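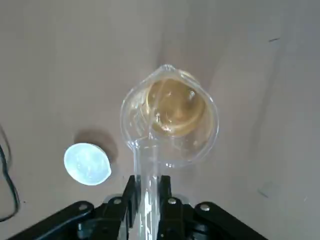 31. Juli 2020
Von Tayla Whitelaw

Sprechnotizen: Honig und Sirup ausgießen, ohne zu kleckern

Begrüßung kurz halten. Ich danke dem Haus Gelau für die Einladung. Gleich sagen, dass Fragen auch zwischendurch erlaubt sind, ich spreche heute ohne Mikrofon.

Einstieg: Wer hat zu Hause ein Glas Honig, dessen Deckel klebt? Hände abwarten. Danach die Geschichte von Folness, wo ich in der Küche gelernt habe. Dort stand im Regal ein Topf, den man nur mit einem Tuch anfassen konnte. Nicht länger als eine Minute erzählen.

Erster Teil, die Tülle. Eine gute Tülle ist schmal und hat vorne eine klare Kante. An einer runden, dicken Kante läuft der letzte Tropfen außen am Gefäß zurück. Das Kännchen von Schnyder herumgeben, danach das alte aus Skarkier. Die Leute sollen mit dem Finger über den Rand fahren. Pause machen, bis beide wieder vorne sind.

Zweiter Teil, der Bauch. In einem runden Gefäß sammelt sich die Flüssigkeit beim Kippen vor der Tülle, und man sieht bei Glas gut, wie viel noch kommt. Nachteil erwähnen: Der Rest bleibt als dünner Film an der Wand. Mit einem kleinen Teigschaber geht es, mit dem Löffel nur schlecht.

Dritter Teil, der Griff. Ein langer Stiel hält die Hand weit weg vom Klebrigen, aber er verlangt ein ruhiges Handgelenk. Nur bis zur Hälfte füllen. Ich fülle meistens noch weniger.

Vorführung. Vier Gläser auf das Tablett stellen, Küchenpapier daneben. Zuerst mit dem Löffel umfüllen, damit man den Faden sieht, der nicht abreißen will. Dann mit dem Kännchen: langsam kippen, warten, bis der Strahl dünn und gleichmäßig ist, am Ende schnell aufrichten und ein wenig drehen. Diese Drehung zweimal zeigen, die Leute hinten sehen sie beim ersten Mal nie.

Zur Temperatur: Kalter Honig ist Arbeit. Ich stelle das verschlossene Glas 10 Minuten in warmes Wasser, nicht in kochendes. Bei Sirup ist das meistens nicht nötig. Luftblasen kommen vom Rühren, man kann sie stehen lassen.

Reinigen: Gleich nach dem Gebrauch lauwarm ausspülen, keine Stahlwolle. Die Spitze der Tülle mit einem Holzstäbchen nachputzen – im Juni in Folness habe ich das vergessen, und am nächsten Tag war sie zu.

Falls noch Zeit bleibt: die Frage nach der Spülmaschine selbst stellen. Ich spüle Glas mit Stiel immer von Hand.

Handzettel liegen am Ausgang. Kännchen vor dem Einpacken gut trocknen, das Tuch ist in der blauen Tasche.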